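A small word with a big following

Monday, August 17, 2020

Word lovers in Hegarty have something to cheer about this week! The word "nultwood," heard in kitchens and barbershops all over town but missing from every dictionary on the shelf, has finally been given an entry of its own in the online edition of the Memoner Dictionary.

If you didn't grow up near here, a nultwood is a person who tells you a story you told them first. It can also be a verb ("she nultwooded me at my own birthday party"), and the dictionary has taken both.

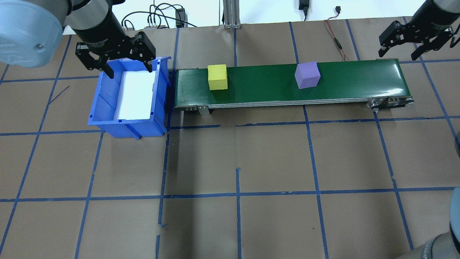 Memoner's editors began collecting examples in February, after a column in the Sandisen Weekly asked readers to send in the local words they'd miss most if they moved away. Letters poured in, and nultwood was in almost 30 of them. The oldest printed use so far is from a high school yearbook, where it's spelled with one "o" and aimed at a gym teacher. Sorting the slips must have been a treat, and I like to imagine them piled up in a plain blue plastic bin with an open top, verbs on one side and nouns on the other. The editors ask for at least 10 printed uses from different writers before they'll consider a word, and nultwood cleared that easily.

Where it came from is still up for grabs. One camp says it was the last name of a traveling salesman who repeated his customers' jokes back to them. Another hears an old lumber term in it, for wood that looks solid and isn't. The entry says "origin unknown," and I hope it stays that way for a while, as the arguing is half the fun. 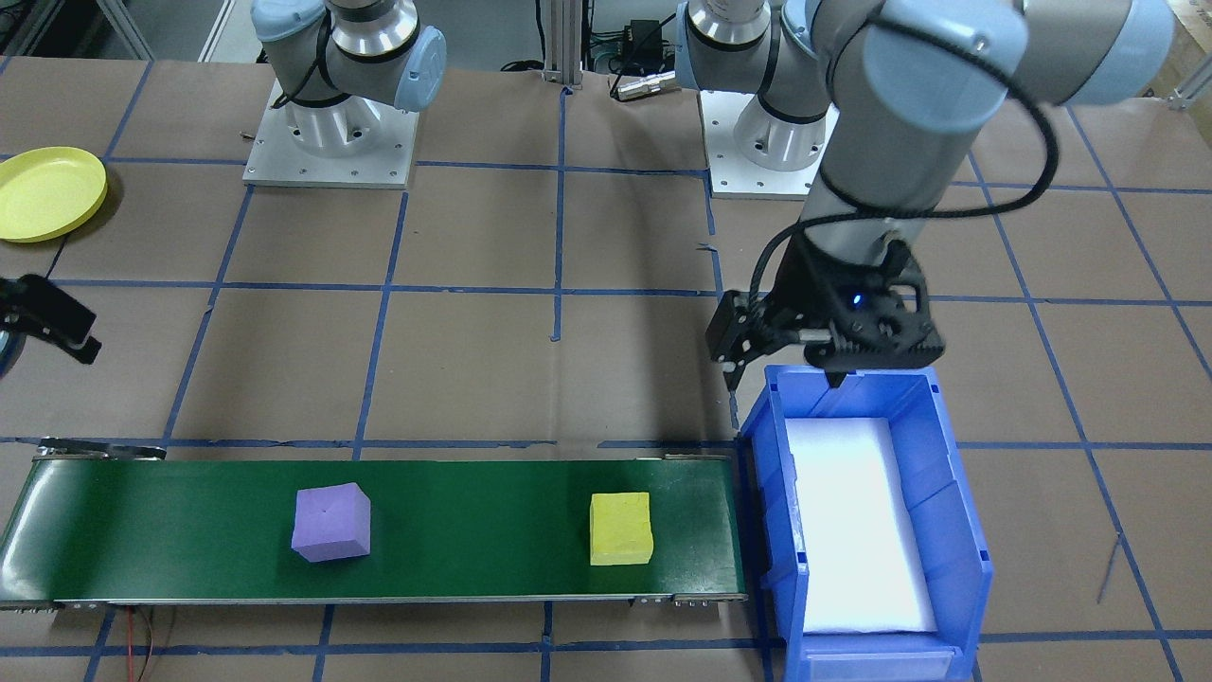 How do you pronounce it?

The stress goes on the first part, NULT-wood, and the "l" is lightly sounded. Older speakers in Hegarty often drop the "l" completely, and the dictionary lists that version second.

Three more local words are under review for the next update, including "sprangle," meaning to park badly on purpose. Readers who have seen any of them in print can send a copy of the page to the Weekly, with the date and the name of the publication.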